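Drinda Lab Supplies – Questions About Tubes and Racks

Last updated April 29, 2019

Which tubes fit the orange rack?
The rack is made for conical tubes with a screw cap. Test one tube first. If it stands straight and does not shake, the others from the same bag will fit also.

Do I have to remove the cap before I put a tube in the rack?
No. We advise to keep the cap on while the tube is empty, so that no dust comes inside. When you take the cap off, lay it on a clean surface near the tube. Keep the tube still with your fingers, because it rolls easily.

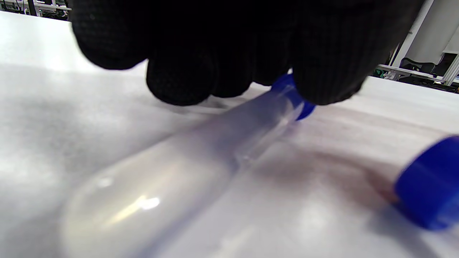
A customer from Bamach wrote to us that her tubes roll even on a level table, and she now puts a folded paper towel under them. We think this is a good solution – please change the towel every day.

In which order should I fill the rack?
Any order is possible. Many customers begin at one end and fill the back row first, then they come forward. In this way the hand does not pass over tubes which are already standing.

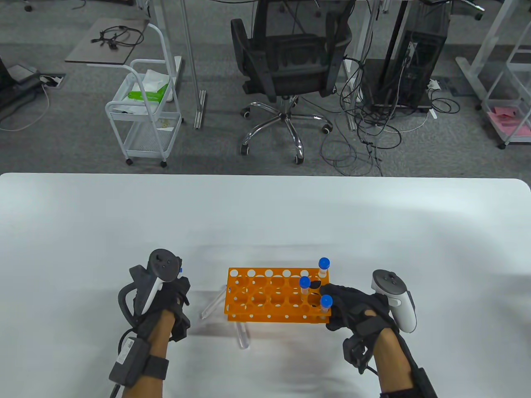 Can I move the rack when there are tubes in it?
Yes, if all caps are closed. Take the rack with both hands, one at each end, and keep it low over the table. Put loose tubes to the side before you start.
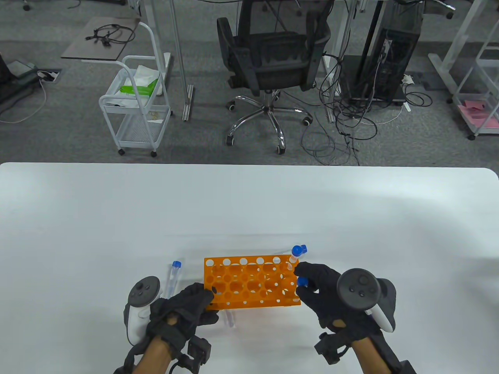 For a longer way, for example to another room, we recommend the Gellness tray with high walls. It costs more, but a rack cannot slide out of it.

How many tubes are in one bag?
The small bag has 100 tubes with caps. The large box, order number 534, is available again from October.

Can I buy only the caps?
Yes – please ask for order number 231 and tell us the size of your tubes.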